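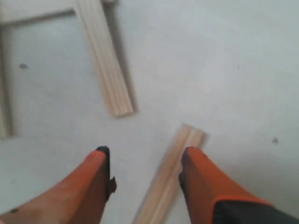 Re: Frames from thin pine strips - fixing the top corner

Date: 13/08/2024
From: Annunziata Marras
To: Small Woodwork list

Lorenz Danzer wrote:

> I have started making frames for the shelf backs and for a couple of
> window screens, using narrow pine strips and nothing fancier than glue
> and pins. The first one went together all right on the bench, but when I
> picked it up the top corner moved and I had a parallelogram. I pulled it
> square and it moved again.
>
> Three questions.
>
> Do you glue the whole frame in one go or do you let one corner dry first?
>
> Is a brace across the corner worth doing on something this light, or is it
> just weight?
>
> And do you put finish on the strips before or after? I have a can of
> Greco clear here and would like to use it up.
>
> I should say that I don't have a flat bench. The one in the garage has a
> dip in it that you can see with a ruler.
>
> Lorenz

Lorenz,

I'll take the bench first, as I think it is the cause of most of your trouble. Don't use it. Lay the pieces out on the floor if you have a smooth one. I gave up on my own bench for this in May and have built every frame on the floor since. A pale floor is good for it, too. The wood is light but the shadows show up well, and if a strip is lifting at one end you see the shadow get wider along that side. Press on the end and watch the shadow. If it changes, the strip is bowed or there is a crumb of glue under it.

Put down baking parchment under each corner before you open the glue. Wax paper works but it wrinkles, and the wrinkles print into the back of the joint.

Gluing order. I do one corner and leave it alone until it is hard. Then I do the opposite corner the same way, so I have two L shapes. After that the two L shapes go together in one session, with both joints glued at once. You can do all four together if you have the clamps and are quick. I don't and I'm not. With the L method you only have to check a right angle twice, and the last step mostly looks after itself provided your opposite sides are the same length.

Which brings me to cutting. Don't measure the second rail with the tape. Lay the first rail on top of the uncut strip, hold the two flush at one end against a block, and knife the mark at the other end. Any error in the first piece then shows up in the second one as well, and a frame doesn't mind being a hair short as long as both sides agree. I cut with a fine pull saw and clean the end with a few strokes on a sanding block. The end should be square across both the face and the edge. Look at it from the side before you glue. A cut that leans will pull the joint open when the clamp goes on, and that may be part of what happened to your top corner.

On the brace. For a shelf back, no. The shelf holds it. For a window screen, yes, or at least while you are building it. What I do is lay a long strip diagonally from the top rail, wider than the rails if I have one, and pin it lightly with the heads left proud. It stays there until the glue has gone off and then I pull the pins. If the frame is going to be handled a lot I leave a short one in for good, glued and pinned, on the side that won't show.

Two things about braces that took me a while to learn. The first is to measure the diagonals before the brace goes on, as it will hold a bad shape just as firmly as a good one. Both diagonals should read the same. If they don't, push gently on the two corners that are farther apart. The second is that a brace lying over a rail sits higher than the rest by the thickness of the rail, so it slopes down to the floor at its free end. If you pin it tight in that position it will lift the rail. Put an offcut of the same strip under the low end and the problem goes away.

Pins: short ones, and drill for them. Pine this narrow splits at the ends if you just look at it. I snip the head off a pin and use the pin itself as the drill bit. Stay back from the end by twice the thickness of the strip.

Finish goes on after, in my opinion. Glue won't hold on a finished surface, and if you mask the ends you will spend longer masking than building. What you can do beforehand is sand. Go along the grain, finish at 300 if that's what you have, and stop there. I don't know the Greco clear so I can't say how it behaves on bare pine. Try it on an offcut and leave it overnight. Some clears bring out the grain lines more than you might want, and some go yellow in a window. Wipe off every bit of squeezed-out glue before it dries or you will have pale patches where the finish didn't soak in.

As for the strips themselves, go through the bundle in the store. Hold each one up and look down its length. I usually buy 5 to get enough for one frame with a spare, and the spare gets used as the brace or for practice cuts. The bundles I bought from Skarkham were straight but had knots near the ends. The loose ones from Kovosell had fewer knots and more bow. A slight bow along the flat can be pulled out when the frame goes together. A twist can't, so put those back.

One question for you in return. When your corner moved, did the glue let go cleanly or did it bring wood fibers with it? If it came away clean, the joint was starved or the ends were dusty. End grain drinks glue. Brush on a thin coat, wait a couple of minutes, then put on a second coat and close the joint. That made more difference for me than any clamp.

If you end up with a frame that has already set out of square, don't throw it away. Saw through one corner along the glue line, clean up the two faces and reglue it with the diagonals checked. You lose the width of the saw cut, so trim the opposite side to match if it bothers you.

I have a sketch of the two-L setup on paper - I'll copy it and send it to anyone who writes to me off list.

Annunziata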